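Furnstead workshop: progress report to the Harawira fund
Nov 13, 2024

We use cookies to remember your settings. OK

It has been a busy and rather happy stretch since August, and I'm glad to say the arm is settled in its cell at last. We re-tightened the black collar on the wrist, then ran 800 moves over the wooden board with the rod lowered.
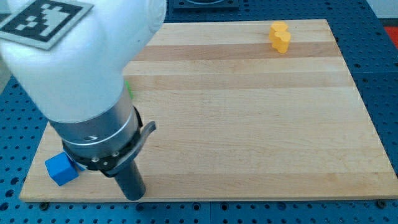 The collar crept a little twice, so it now gets checked every 4 hours, and the blocks are wiped down while we're there.

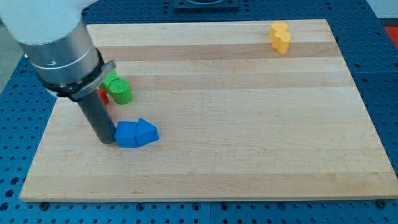 Next steps
A spare rod, please, if the budget allows!

Related
Grovus cell: first notes
Contact | Back to top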